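[Drava-textiles] Re: Ironing water and yellow spots on old cotton

Posted by Liviu Bogdan, Saturday, 7:40 in the morning
Reading time: 2 minutes

Dear all,

Jedida wrote:

> I have a box of cotton shirts from my grandfather, maybe 400 grams
> each, very heavy cloth. Some have yellow spots along the old fold
> lines. I washed one at 60 degrees and the spots are weaker, but still
> there. Should I bleach? And how do you all fold them afterward? I was
> taught to fold in thirds, always on the same lines.

Please do not use chlorine bleach yet. I made this mistake with a tablecloth in my first year on this list, and the cloth became weak exactly where the spots had been. Two months later it opened along the fold like paper.

What I do now is slow. I soak the piece overnight in cool water with a little plain soap, then change the water in the morning, and again in the evening if it is still yellow. After this I use oxygen powder, the kind without perfume, at 40 degrees for five hours. Agarwal wrote in May that she leaves hers for a full night. I have not tried this with striped cloth, as I am afraid for the color. Test the inside of the hem first, please.

About the water: ours in Altley is very hard, and I believe that half of my old problems came from the iron and not from the cupboard. I buy distilled water for the last rinse and for the iron. It is not expensive if you do only a few pieces in a month.

For folding I would not follow the same lines every time. The thread breaks first where it is always bent. I lay the piece flat, pull the lower corners until the cloth is straight, and then choose a fold a few centimeters away from the old one.

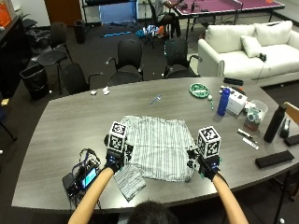
Striped garment laid flat, held at the lower corners.

Stripes help very much with this work – you see at once if the cloth is pulled to one side. With plain white I put a ruler along the hem. Inside each fold I place a roll of tissue without acid, as thick as a thumb, so the bend stays round. I bought a pack of 2,000 sheets with my sister and we still have most of it, so if somebody near Altley needs some, write to me privately.

One question from my side. Has anyone removed starch from a collar that was starched many times? Mine feels like wood. I soaked it in warm water and the outside became soft, but between the layers it is still hard. I do not want to open the seam – the stitching is by hand and I could not repeat it so well.

With kind regards,
Liviu

Recent on this list
Re: Moth traps, which ones are worth the money
Tissue paper: white or unbleached?
Linen sheets, washing before storage
Re: Re: Rust mark from a button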